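Home > Kitchen and Bath > Stone, Tile and Floors

Dull rings on marble counter, and one darker spot. Is it the same problem?

Posted by Sun-ja Yoon
Saturday, October 3, 2026
Viewed 767 times

Hello everyone. I hope I put this in the correct section, there was also one for cleaning but it looked to be mostly for carpets.

We moved in August to an apartment in Steltby where the kitchen has marble counters, white with gray. I never had marble before. In my former kitchen it was laminate and I cleaned it with anything, usually vinegar and water in a spray bottle, as my mother does. I did this also here for the first weeks and I think now that it was a mistake.

The counter has two kinds of marks. The first kind is near the sink. These are rings and small drops which are less shiny than the rest. From above I can hardly see them, but if I bend down and look toward the window they are very clear. They do not feel sticky. When I pass my fingernail over the biggest one I feel a very small difference, like paper and then smoother paper. I washed them many times with dish soap and they do not change at all.

The second kind is only one spot, next to the stove, where I kept the bottle of oil. It is darker than the stone, a bit yellow-gray, and the shine on top of it is still there. It is the size of the bottom of the bottle.

I called a stone company, Zonden, and they told me 414 dollars to come and polish everything, "rings and all". When I asked about the dark spot the man said it would be included, but then he said maybe it would not go away. So I do not understand what I would pay for. The apartment is rented, and I would like to give it back in good condition, but I also don't want to pay for a thing which doesn't work.

My questions are these. Are the two marks the same problem? Can I repair one or both by myself without making it worse? And should I put sealer on it, and before or after? My neighbor says to seal it immediately and then all will be fine, but she has granite.

Thank you in advance and excuse my English, please.

Ban
Marked as helpful by 93 readers

Hello Sun-ja Yoon. Your English is good, mine is also from school. I worked with stone for eleven years, first in floors and later in kitchens, so I will try to answer in the order in which you should think about it.

They are two different problems. The rings near the sink are etching. Marble is made mostly of calcite, and calcite reacts with acid. Vinegar is acid, so is lemon, wine, tomato, cola, many bathroom cleaners and the product against lime scale. The acid takes away a very thin layer of the polished surface, and what stays behind does not reflect the light so well. For this reason you see it against the window and not from above. There is no dirt in it. You can wash it for one year and it will be the same, as there is nothing to wash out.

The dark spot by the stove is a stain. The oil went down into the stone, which has very small pores. The surface is still polished, as you noticed yourself, and this is the best sign to tell one from the other. Dull and not darker, it is etched. Darker and still shiny, it is stained. Sometimes you have both in one place, for example from red wine, and then you take out the stain first and repair the shine after.

Some kinds of marble show the etching more than others. On a dark polished stone every drop of lemon looks like a white coin. On the gray and white ones it is more forgiving, the eye goes to the pattern first, and people can have the marks for months before the low sun comes in and shows them.
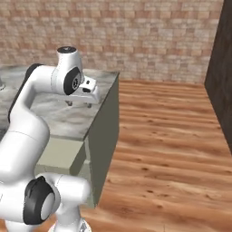 Gray-and-white marble top on a kitchen counter.

Now the stain. For oil you make a poultice, this is only a paste which pulls the oil up while it dries. Take baking soda and add water, little by little, until it is thick like peanut butter. Wet the spot first with clean water. Put the paste over it as thick as your little finger and go a bit outside the border of the stain. Cover with kitchen plastic film and close the sides with painter's tape. Leave it for 24 hours, then remove the plastic and let the paste dry completely, which can be one more day. Do not hurry this part. It is in the drying that the oil comes up. After, lift it with a plastic or wooden scraper, rinse with water, and dry with a soft cloth.

Look at it only on the next day, when the stone is dry in the inside too. Wet marble is darker, and many people believe that they made it worse and start to scrub. If the spot is lighter but not gone, repeat. An old oil stain can need three or four times. If after four times there is no change, I would stop with baking soda and try once with a ready-made poultice for oil from a stone shop.

For the rings it depends how deep they are. If you almost cannot feel them, a marble polishing powder will do it. You put a small amount on the ring, a little water, and rub in circles with a damp white cloth, with pressure, for a few minutes. Read what is written on the package and try it first in a corner behind the toaster or wherever no person looks. Rinse very well.

If you clearly feel an edge with the nail, powder alone will be slow and you may get a shiny hollow, so the ring is still there but now polished. For this one uses diamond pads, beginning with 500 grit or even lower, and going up step by step. I don't recommend this in a rented apartment if you never did it. It is easy to make a wave in the stone, and a wave can be seen from everywhere.

One more question for you: is the counter polished like a mirror or is it matte? From what you say I understand polished. If it is matte (honed), do not use polishing powder at all, you will make shiny islands.

Regarding the price, I can't say if it is fair without seeing it. But ask them if the dark spot is treated with poultice or only polished over. If they only polish, the oil will stay where it is.

steltby_mo

just use baking soda and vinegar it foams and takes everything out, rinse and done. worked on my sink for years. then wax it

Ban, in reply to steltby_mo

Please do not do this on marble. Your sink is maybe steel or ceramic and there it does no harm. The vinegar is what made the rings.

steltby_mo

ok didnt see it was marble. my sink is steel yes

Lidwien from Sandton
Marked as helpful by 31 readers

I agree with the long answer and want to add only about the sealer, as this was also asked and I made all the possible errors with it.

A sealer does not protect from etching. I repeat it as I paid for two bottles before I understood. The normal sealer for stone goes inside the pores and makes that oil and coffee enter more slowly, so you have time to wipe. It leaves no layer on top, so the lemon juice still touches the marble. If somebody sells you a sealer "against acid", ask well what it is. There are coatings which stay on the surface, but they are another kind of work, expensive, and they can get scratched.

The order is: first the stain out, then the polishing, then wait until all is dry, then the sealer. If you seal while the oil is in, you close it in with the oil. Your neighbor means well, but with granite it is another life.

Before you buy sealer, do the test with water. Put some drops on a clean dry place, far from the stain, and wait fifteen minutes. Wipe. If the stone under the drops is darker, it drinks and you should seal. If it looks the same, it has probably still a sealer from before and you can wait. Do the test in more than one place. With mine, the part beside the stove was drinking and the part near the wall was not.

When you apply it, open the window, put it thin, and wipe off all the excess before the time that the bottle says. I left mine while I took a telephone call, and there was a gray film which I needed one whole evening to remove.

For every day: a soft cloth, warm water, and a few drops of mild dish soap or a pH-neutral stone soap. Dry it after, mostly if your water has much lime. And put the oil on a small plate or a tray. I have a tray for the oil and the vinegar together, and a cutting board which stays out always, and since then I have no new marks except one from my son and a mandarin.

In a rented home I would also write to the owner before you begin. It is possible that some rings are older than you. Do you have pictures from the day you got the key? If the marks are in them, it is not for you to pay.

Sun-ja Yoon

Thank you very much to both, and I will not use the vinegar with the soda.

I looked again with the lamp of my phone held low. It is polished, yes, and there are more rings than I wrote. Some are under the place where the coffee machine stands, and I never moved this machine since we came, so these cannot be from me. In the pictures from August one sees the counter only from far, but I have written to the owner and asked.

I made the first poultice on Thursday evening and took it off this morning. The spot is lighter in the outside part and in the middle it is the same. I will do it again on the weekend. The water test I did in three places and it became dark only beside the stove, same as Lidwien.

One thing I want to ask still: the paste had a yellow color on the bottom side when I lifted it. Is this the oil?

Ban

Yes, that is the oil. Throw the paste away and mix a new one every time, do not use it twice. If the outside became lighter after one time I think you have a good chance with the middle. Make it a bit thicker there.

For the rings near the sink, wait with the powder until the owner has answered you.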